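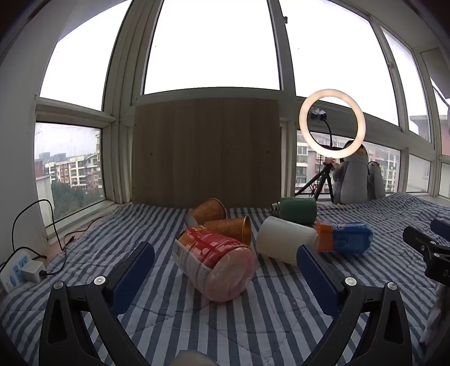 Arbeitsgruppe Softwarequalität und Testinfrastruktur, Standort Plevham

4.2 Einfluss der Ausführungsreihenfolge auf die Stabilität der Testergebnisse

Die in Abschnitt 4.1 beschriebene Klassifikation erfasst Fehlschläge, die bei unverändertem Quelltext nicht reproduzierbar auftreten. Untersucht wird im Folgenden, welcher Anteil davon auf Abhängigkeiten zwischen Testfällen zurückgeht. Als Untersuchungsgegenstand dient die Integrationstestsuite des Abrechnungssystems Prera mit 2.351 Testfällen. Testfälle mit manuellen Zwischenschritten wurden vorab entfernt und sind in dieser Zahl nicht enthalten.

Jeder Durchlauf erfolgte auf einem frisch aufgesetzten Datenbankabbild. Die Suite wurde in 16 Partitionen zerlegt, innerhalb derer die Reihenfolge pseudozufällig permutiert wurde. Der Startwert des Generators wurde je Partition protokolliert, sodass sich jede Permutation nachträglich wiederherstellen lässt. Die Zuordnung der Testfälle zu den Partitionen blieb über alle Durchläufe konstant; Abhängigkeiten über Partitionsgrenzen hinweg sind mit diesem Aufbau folglich nicht nachweisbar.

Ein Testfall gilt als reihenfolgeabhängig, wenn er in mindestens einer Permutation fehlschlägt, bei isolierter Ausführung jedoch besteht und der Fehlschlag bei Wiederholung derselben Permutation erneut auftritt. Das letzte Kriterium grenzt die Klasse gegen zeitabhängige Fehlschläge ab (vgl. Rocha, Abschnitt 3).
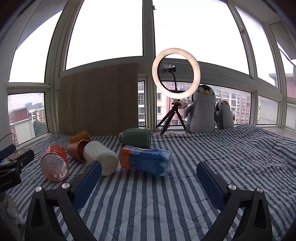
Zur Eingrenzung des verursachenden Testfalls wurde die Menge der Vorgänger schrittweise halbiert. Das Verfahren bricht nach bis zu 3.000 Einzelausführungen je Partition ab; nicht aufgelöste Fälle werden gesondert geführt. Abbildung 7 gibt den Ablauf wieder.

Abbildung 7: Eingrenzung reihenfolgeabhängiger Testfälle durch Halbierung der Vorgängermenge.

Die aufgelösten Fälle verteilen sich auf zwei Ursachen. Überwiegend hinterlässt ein Vorgänger Datensätze in gemeinsam genutzten Stammdatentabellen. Seltener wird ein prozessweiter Zwischenspeicher nicht zurückgesetzt, was vor allem das Modul Probert betrifft. Für das Modul Betstead wurde keine Abhängigkeit nachgewiesen; dessen Testfälle legen ihre Daten vollständig selbst an.

Einschränkend ist anzumerken, dass Vorgänger mit gemeinsamer Wirkung durch die Halbierung getrennt werden können und dann als nicht aufgelöst erscheinen. Eine Erweiterung um die Prüfung der Komplementmengen wird in Abschnitt 4.3 behandelt.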